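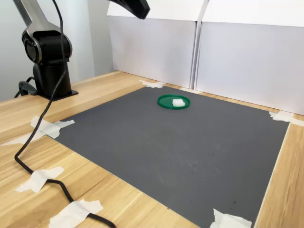
The Sugar Lump Problem

Jihad Sleiman wanted a machine that would put sugar in his tea. He is willing to admit that he already owned one, in the form of a spoon, but the spoon required him to get up.

He began in his kitchen and was moved on from it. The kitchen had a table, a socket and a kettle, and for most of one winter it also had a robot arm clamped to the end where his wife liked to eat breakfast. Negotiations took place. By the time the clocks went forward the arm had gone to Gultel, a shared workshop on the upper floor of what used to be a carpet showroom, where members pay by the month for a bench, a share of the heating and the right to be asked what on earth they are doing.

Gultel has a laser cutter, a kiln that belongs to a woman who makes ceramic doorknobs, and a long waiting list for the pillar drill. It has had printers come and go. Until Sleiman turned up it hadn't had an arm, and the members were pleased in the way that people are pleased by somebody else's new dog. It was given a spot near the wall, on a proper wooden table with room for elbows.

The arm came second-hand from a firm that had gone out of business doing something with blister packs. Sleiman paid 300 pounds for it, and then another 200 for the cable, which should perhaps have told him something. It arrived on a pallet with no manual. He named it Tang, after an orange drink he'd been fond of as a boy, and wrote its software himself, in the evenings, in a language he describes as 'the one I already knew'. The software is called Nostadia. He can't remember why.

I have now spent several evenings in the company of both. If you have only met robots in films, I should warn you that the chief sensation of working near one is waiting. Sleiman types something. He looks at the arm. The arm, to be fair to it, looks as if it could do anything: it has a silver limb as sleek as a sports car's flank and a black base fastened down on a plate as if it might otherwise leave. Then it moves slightly, and he says 'hm', and types something else.

The task, as it stands, is this. A white lump sits in a shallow green dish. Tang is to reach over, take the lump, carry it across the mat and let go. There is no tea at the moment. Tea was part of the first plan and will be part of the last one, but the arm had an early encounter with a mug, and the management at Gultel now likes liquids to be kept at the sink.

'People ask me why it's so hard,' Sleiman says. 'A toddler can do it. Well, yes. Get me a toddler that runs on mains power and I'll use that.'

What makes it hard is mostly the lump. Engineers like a part to be the same every time, and a lump is a lump. It has soft corners. It sheds. Grip it lightly and it stays put while the fingers close on nothing much; grip it firmly and you have two lumps, or a small snowfall. Sleiman has a notebook in which he records the outcome of each attempt in one word. On the pages I was shown, the commonest word was 'crumbs', followed by 'missed'. One entry read 'ceiling'. He wouldn't be drawn on it.

Most of the real work, though, has gone into everything that isn't the arm. I had expected the build to be a matter of gears and soldering. A great deal of it has been a matter of stationery. The dark grey mat went down because bare wood was no good: the grain runs in long stripes, and Nostadia, which sees the table through a camera Sleiman bought for video calls, kept taking the stripes for the edges of things. It once tried to pick up the table. A plain dull mat gave it less to be excited about.

Then there was the wall of white card. Gultel's members walk about a lot, and they wear jumpers. Every passing jumper was news to the software, and on one occasion a red one was judged to be very probably sugar. Two big sheets of card stood along the back put an end to that. They don't quite meet in the middle, and Sleiman knows it, and has asked me not to bring it up with the man at the next bench, who owns a set square and has opinions.

The dish is green for the same sort of reason. White on grey was working, more or less, but green gave the machine a landmark. Find the green thing, look inside it, and whatever is pale and lumpy in there is what you came for. He regards this as the best idea he has had on the project. It cost him nothing, and it took 2 months.

And there is the tape. I don't think enough has been written about masking tape in the history of automation. At Gultel it holds the mat down at the corners, in one place crossed over itself like a plaster on a cartoon knee. It pins the thick black cable to the table in two spots, all torn ends and wrinkles. Sleiman doesn't use scissors. He says scissors are for finished things.

The cable deserved its restraints. It is heavy and stiff and has a mind to be elsewhere, and before it was taped down it used to creep across the table in small stages as the arm worked, tugging the mat behind it. A mat that has shifted by the width of a finger is a catastrophe, because the arm goes faithfully to where the lump was. For a week in June Sleiman believed that he had a fault in his arithmetic. He rewrote the part of Nostadia that turns pictures into positions, then rewrote it back. He took the wrist apart. He was, he says, very short with his family. Then somebody leaned over his shoulder to borrow a pencil and asked whether the mat was supposed to be going for a walk.

It still isn't square to the table. I mentioned this, and he gave me the look of a man who has been asked whether he knows his shoelace is undone while he is carrying a piano. The machine doesn't care about square, he explained. It cares about the same. He measured everything once with the mat at that angle, and at that angle it will remain until one of them dies.

There is a grander version of all this, naturally. Across town a company called Sudon will sell you a complete tabletop cell, with a steel frame, a fitted lamp and a door that stops the arm if you open it. Sleiman went to look at one. He came back quiet. 'It was beautiful,' he said. 'It had cable ducts.' He has since been seen pricing cable ducts, and putting the page away when anyone comes over.

I asked him what he would do with Tang once it could manage the sugar. He seemed to find the question slightly vulgar. Other members have put in requests: the doorknob woman would like something to dip her doorknobs, over and over, for exactly as long as she says, and she is prepared to pay in doorknobs. He has told her to join the queue, at the head of which is the sugar, and behind which is the milk.

The evening I was last there, he ran it 9 times. I sat on an upturned crate and held the notebook, having been promoted. The first try missed. The second brought the lump up out of the dish, and we both stopped breathing, and then it dropped the thing back in from a modest height. 'Crumbs', I wrote. There was a spell in the middle when Tang did nothing whatever and the trouble was found to be a full stop. Somebody put the lights off at the far end of the room, which changed the shadows on the card, and that was another twenty minutes gone.

On the seventh go the arm swung over, dipped, closed, rose, travelled across the mat with the lump held out in front of it like something found in a plughole, and set it down. It did it so quietly that the man at the next bench missed it, and had to be told, and said he would believe it when he saw it. The eighth was a miss. So was the ninth.

Sleiman swept the mat with the side of his hand, got most of it, and went to the sink to put the kettle on. He takes two sugars. He used his fingers.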